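# Elogio del vaso corto

Llevo años defendiendo en sobremesas que una mesa bien puesta empieza por el vaso, y por fin me he decidido a escribirlo. ¡Qué poco caso le hacemos! Discutimos del plato, del mantel, de si la servilleta va a la izquierda o encima, y el vaso llega el último, sacado del armario a puñados y de cualquier juego desparejado.

A mí me gusta el vaso bajo, recto, de culo gordo. El de toda la vida, vamos, el de casa de comidas, que sirve igual para el agua que para el vino o para un gazpacho a media tarde. No pide posavasos de lino ni conversación elevada, y pesa lo justo para que la mano sepa que lo tiene cogido. Y luego está la luz: sobre madera clara, un vidrio grueso hace en la base unos óvalos brillantes que ninguna copa fina me ha dado nunca.
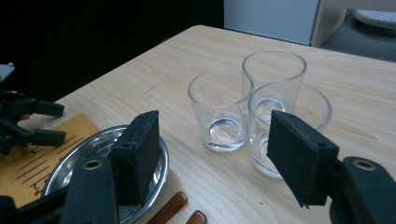 *Tres vasos bajos sobre madera clara: la base gruesa convierte la veta en lentes de luz.*

Jasmina Nikolovski, con quien comparto mesa y discusión desde hace más de 61 comidas (ella lleva la cuenta en una libreta), defiende la copa con pie a capa y espada. Dice que el vaso corto es de cantina. ¡Pues claro que lo es, y a mucha honra! En las cantinas se come acompañado, se brinda sin miedo a partir nada y se rellena sin ceremonias. Hace un par de inviernos compré una docena de copas altísimas, preciosas, y en noviembre ya me quedaban 2. Los vasos de mi abuela siguen todos en el estante.

También le tengo manía a la idea de que cada cosa de la mesa deba ser del mismo juego. Ese afán de catálogo, con la vajilla a tono con el salero y el salero a tono con las cortinas, me deja fría.
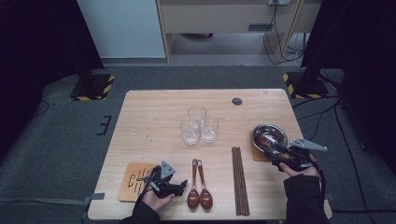 Lo que de verdad me entusiasma es mezclar materiales, y cuanto más humildes, mejor. El vidrio solo puede resultar un poco serio, pero arrímale algo cálido y cambia por completo. Un par de cucharas de madera marrón, puestas una junto a la otra, ya le dan compañía; un manojo de palillos bien alineados pone orden sin necesidad de mantel, y el corcho anaranjado de los posavasos alegra cualquier tablero pálido. Mi parte favorita es el cuenco de acero, que recoge en su brillo el marrón de la cuchara que lleva dentro y se vuelve casi de otro metal. ¡Y todo eso sin flores, sin velas y sin camino de mesa!

Vinh Ung me objetó que así se acaba comiendo en una mesa medio desnuda. Le contesté que el hueco también se pone: la madera necesita verse, y los comensales necesitan sitio para los codos, el pan y la fuente que siempre aparece a última hora.

Así que, si tienes en casa unos vasos de estos arrinconados detrás de las copas buenas, sácalos hoy mismo, aunque sea para cenar una tortilla. Yo pienso hacerlo esta noche, y Jasmina ya está avisada.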